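MacAulay Button Exchange: frequently asked questions

Last updated 22/06/2023

What is the exchange?
A postal swap for people who collect or use old buttons. You send us a packet of buttons you don't want and we send back a packet of other people's. It has been run from the Orari sewing shop since the first swap, which had 23 members. There are 173 now.

Do I have to be a serious collector?
No. Many members only want spare buttons for mending. Tell us on the form whether you prefer sets, singles or a mixture.

How many buttons should I send?
No more than 140 in one packet. Larger packets cost more to post and take us too long to go through.

What can't I send?
Rusty metal, cracked glass, anything still attached to cloth, and press studs. Covered buttons are fine if the fabric is clean.

Should I wash them first?
Plastic and glass, yes, in warm water with a drop of washing-up liquid. Dry them on a towel overnight. Don't soak wood, horn, leather or casein. Wipe those with a barely damp cloth.

How do I sort what I get back?
By whatever you look for first when you need a button. For most people that is colour, then size. If you mend shirts a lot, keep shirt buttons apart from everything else. A shallow tray with compartments of different sizes works better than jars, and the biggest compartment should go to whichever group you have most of. 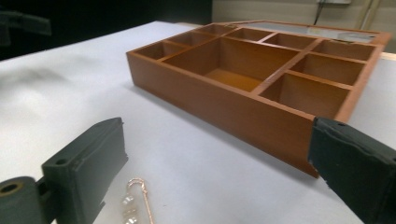
Yung-ching Yeh wrote to say that sorting by the number of holes had been quicker for her than sorting by colour, and that she threads matching sets on cotton before they go anywhere near a tray. Either way is fine. If you send us sets, please do thread them, as they get split up in the post otherwise.

How can I tell casein from plastic?
Casein feels slightly warmer and heavier than most modern plastic. Please don't try the hot needle test on anything you plan to swap. It leaves a mark.

Are my buttons worth anything?
Probably not much. We don't give valuations. One packet came with a note dating the contents to 1709, and we could not confirm it.

When do packets go out?
Twice a year. The next closing date is the end of June. Late packets are kept for the following round.

Can I ask for my own buttons back?
Only before the closing date, and you pay the return postage.

Where do I send them?
Button Exchange, Orari, Redard Lane, Pudolard. Put your membership number on the back of the envelope.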